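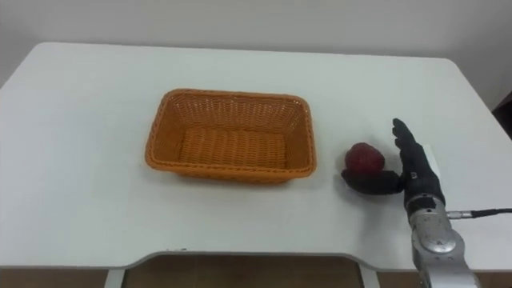
The money for this quarter went mostly into the right hand and its wrist, and I want to start there because it is the part I am least sure about. Zoltán Veres built the wrist module and Severyn Nazarenko did the wiring. Both of them think the hand is close to ready for the sorting task we promised in the application. I don't. Getting a hand to sit beside an apple with the thumb tucked along the table in front of it is a pose, and a pose can be set by a patient person with a laptop. The task as written is apple into basket, with the arm doing the finding, the gripping and the letting go. So far we have the finding on good days and the rest of it now and then.

What was spent. Of the 1,234 released in July, the largest piece went to the finger tendons and the replacement motors from Kocsis. Another 200 went to the glove covering, which I argued against and lost. Svenja Brinkmann's case was that bare fingers slide on waxy fruit, and she may be right, but we changed the glove and the grip settings in the same week, so I can't tell you which of the two made the difference. I have asked that we change one thing at a time from now on. It was agreed to politely.

What was tested. We ran 13 attempts on a Sunday afternoon with the basket kept in one place, long side along the front edge of the table. The apple ended up in the basket in 7 of them. Chukwuemeka Dauda logged every run and I have gone through his notes twice. In most of the failures the fingers arrived too far open and the thumb pushed the fruit along before anything closed on it. One run failed because the controller hung, which we have seen before and still can't reproduce on purpose. I would not read much into the success number. The starting spot hardly moved between runs, it was the same variety of apple all day, and Zoltán was allowed to reset the arm by hand whenever he thought it looked off. A fairer test would take that away from him.

The Kelaseo grip software. You asked whether it was worth paying for. My answer is still no, or not yet. The trial version gave us smoother closing, and everybody liked watching it, but our own script got the apple off the table just as often. Severyn disagrees and has written his reasons in a separate note, which I'll send with the receipts. Please read his too. He has spent more hours with it than I have.

The forearm. We are still using the old metal section, scratches and all. It's heavier than I would like and the joint below the wrist has some play in it, enough that the hand sags when the arm has been held out for a while. The plan was to have the new section cut in the Nostano shop this quarter. Their machine was booked and then it was down, and we have no date. I would rather wait than pay an outside shop rush prices, but you should know it holds back anything involving reach.

The cable. At the moment it comes off the side of the forearm, and if the arm turns too far it pulls. Routing it inside is on the list and has been since spring. Severyn says it's a weekend of work - he said that in spring as well.

What I'm asking for. Please hold the second payment until we have done a proper run of the test, with the apple put down by someone outside the build and no resets by hand. I know this is an odd request from the person sending the report, and the others at Prernevness would like the money now. They want to start on the left hand. I don't see the sense in building a second one while the first still knocks fruit across the table.

Receipts and Chukwuemeka's log will follow separately. If you want to come by, we're in the workshop most evenings after seven, and I would suggest not calling ahead, so you see an ordinary session.

Lilla Rácz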